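4. Cleaning and retargeting a take in Joltik

Before you start: the take needs to be solved already (section 3). If the actor's skeleton is still showing orange joints go back, don't try and fix it here.

1. Open the take from the Session list. Double click, single click only previews.
2. Set the playback rate to match the shoot. Rukgate suits record at 100 frames a second by default.
3. Scrub to the T-pose at the head of the take. Press Mark Pose.
4. Trim everything before it. Leave 11 frames at least or the smoothing has nothing to chew on.

Note: if the actor didn't hold a T-pose, use the one from the end of the take. No T-pose at either end = borrow one from another take, same actor, same day, same suit.

5. Pick the character from the Cast panel. Check the height box. Joltik works in millimetres so a prop one metre tall is 1000, not 1 and not 100.
6. Press Retarget. Wait. The bar sticks near the end on long takes, leave it alone.

Props and sets load in the same view as the character, so turn the body mesh off while you check them. 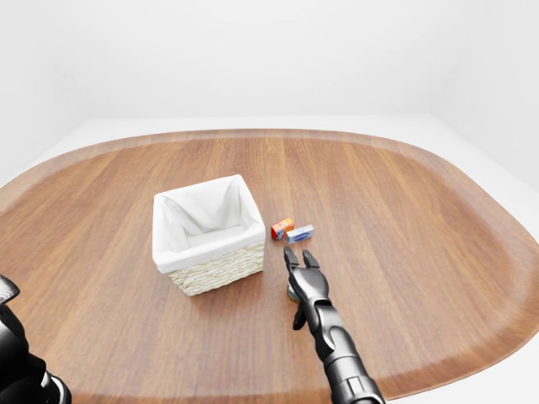
Fig. 4.1 Table and woven basket in the set view.

7. Turn the mesh back on. Play through once at full speed, no stopping. Then again at half speed watching the feet.
8. Feet sliding? Tick Foot Lock, start low and nudge up. Too much and the knees pop.
9. Hands going through props: use Reach Offset on that arm only. Key it in and key it out agian, or the arm stays bent for the rest of the shot.

CAUTION: Bake overwrites the retarget. Save a copy first. There is no undo after a bake.

10. Bake, then export. Name it scene_take_actor, all lower case, no spaces.

Face data

Comes in separately, see section 5. Don't line it up by eye, use the clap. If the head camera slipped mid-take mark the take amber and put a note in, Tove Egilsson goes through the ambers every morning at 9.

Known problems

- Fingers curl backwards on older suits. Swap the glove profile to B.
- Crouches and crawls (creature work mostly) flip the hips. Turn Auto Up off befor retargeting.
- Export greyed out: the take is open on somebody else's machine.

Anything else, Ayman Kamel on the Prandthorpe stage desk. Send the take name with it please.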